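# Teach it in a kitchen, and teach it slowly

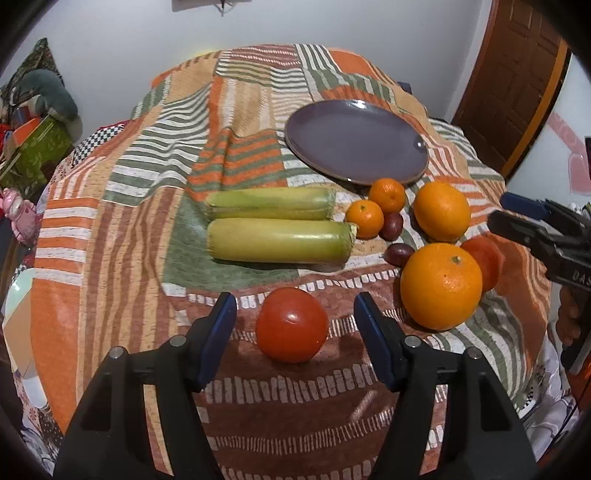

*Hand-held grippers at a table of fruit and vegetables, the left one around a tomato.*

There is an argument going on about how to show a robot a task. One side wants a person in a lab driving the arm by remote control. The other side gives a person a gripper with a handle and lets them do the job with their own arms. I have worked with both, and I think the second side is mostly right but is being careless about it.

Remote control has one thing going for it. Whatever you record, the arm did it, so you know the arm can. Against that, it is slow and tiring, and the operator can't feel the object. Arash Alipour, who ran the remote station at Bonura when I was there, managed 200 good recordings of a fruit-sorting task before the deadline in December. The same job with hand-held grippers gave us 700. He would be the first to say his were cleaner.

The bigger difference is where the work gets done. A remote station stays in the room it was built in. A gripper goes in a bag. You can take it to a house where the tablecloth is patchwork and doesn't lie flat, where the mandarins touch the zucchini and there are toys around the edges. A robot that learned on a gray mat under lab lights has never had to find a tomato on rust-colored cloth. If it is going to work in homes, it should learn from homes.

So far I agree with everyone at Flomunel, where I work now. My trouble is with the people we hand the grippers to and what we ask of them.

We pay by the recording. People who are paid by the recording go fast. They come in at an angle, close early, and fix it with a flick of the wrist. A wrist can do that. Most arms can't, or can't do it at that speed, and those recordings get thrown out when someone checks them against the arm. Of one batch of 296, Chiharu Tsuji kept fewer than half. The person who made that batch was quick and never dropped anything. By any normal standard she was good at it.

I think we should pay by the hour and ask for less. Open the jaws wide before you get there. Stop for a moment with the object between the pads. Close, wait, lift. It looks dull on playback and a person would never pick up a tomato that way at dinner, but the arm can copy it.

We should also keep more of the failures. Ivone Pimentel disagrees with me on this and has told me so more than once. Her view is that a plum rolling off the table teaches a robot to roll plums off tables. If the recording ends there, she has a point. If the person goes after the plum, gets it back and finishes the job, I want that recording more than ten perfect ones. A machine that has only ever seen things go well has no idea what to do next when they don't.

None of this needs new equipment. The grippers are fine. What needs changing is the one-page sheet we send out with them, which spends most of its length on charging and cable care and gives two sentences to how to move your hands. I wrote that sheet. I'm rewriting it this month, and I have asked for the hourly rate to be on the agenda before the next set of homes is signed up.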